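Fondlow cable guide kit for two-arm booths: review after 400 hours

Posted 2024-05-27 by Esi Annan

I look after one two-arm booth at Bistau. It has a rail across the front, an arm at each end, and tiled walls on three sides. The arms handle luggage and other bulky items, and they spend much of the day stretched out low over the floor. That posture is hard on cable conduit. Before April I was replacing the conduit on the left arm more often than any other part in the booth.

The Fondlow kit is meant to fix that without changing the arms. In the bag you get 12 split clips, two swivel collars, a length of corrugated conduit, a strip of hook-and-loop tape and a folded instruction sheet. The conduit can be opened along its length, so you can dress it over existing cables without unplugging anything.

Fitting

Power down and let both arms rest on their supports before you start. The sheet says 20 minutes per arm. My first one took 49, mostly spent on the collar, and the second went faster. The collar goes on behind the wrist and has to turn freely by hand before you close it. If it drags at all, take it off and clean the seat.

Leave a generous loop at the shoulder. It looks untidy, and my first instinct was to pull it in and clip it close to the housing. Do that and the conduit goes tight as soon as the arm reaches forward and turns inward. I ended up moving two clips back toward the base and letting the loop swing wide. Move each joint by hand through its full travel before power goes back on, then run at low speed with someone at the stop button.

The instructions are weak on this point. They show one arm, on a bench, with nothing beside it. With a pair of arms you also have to check the poses where the grippers come close together, and the sheet doesn't mention those at all.

In use

After some 400 hours the conduit has light scuffing near both wrists and no splits. None of the clips has let go. One collar became stiff and needed wiping out. I now do both collars at the weekly check, along with the arm base screws and the vent panel under the rail.

The tape is poor. It picked up lint and stopped holding, and I replaced it with ordinary cable ties, left slack. The clips mark painted surfaces slightly – put a bit of film underneath if that bothers you.

I tried the Mitemard version a while ago. Its clips are stiffer and easier to place one-handed, but the conduit is a closed tube, which means disconnecting everything at the wrist. For a booth that's already running I would take the Fondlow. For a new build I might go the other way.

Worth buying if your arms reach a long way and you keep losing conduit. Ignore the tape, and test with a large load in the booth. A hard-shell suitcase lying flat is my usual check.

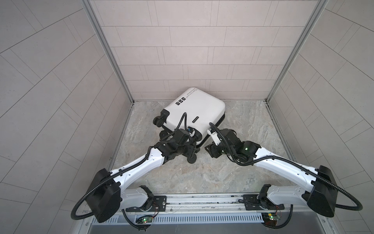 Fuseini Dankwa
Did you have to redo the home position after fitting the collars? I put the same kit on one arm and had no trouble with the loop, but I must have nudged the wrist while closing the collar and it came back slightly off. I mark the joints with a paint pen now before I touch anything. Agree about the tape, mine lasted a week.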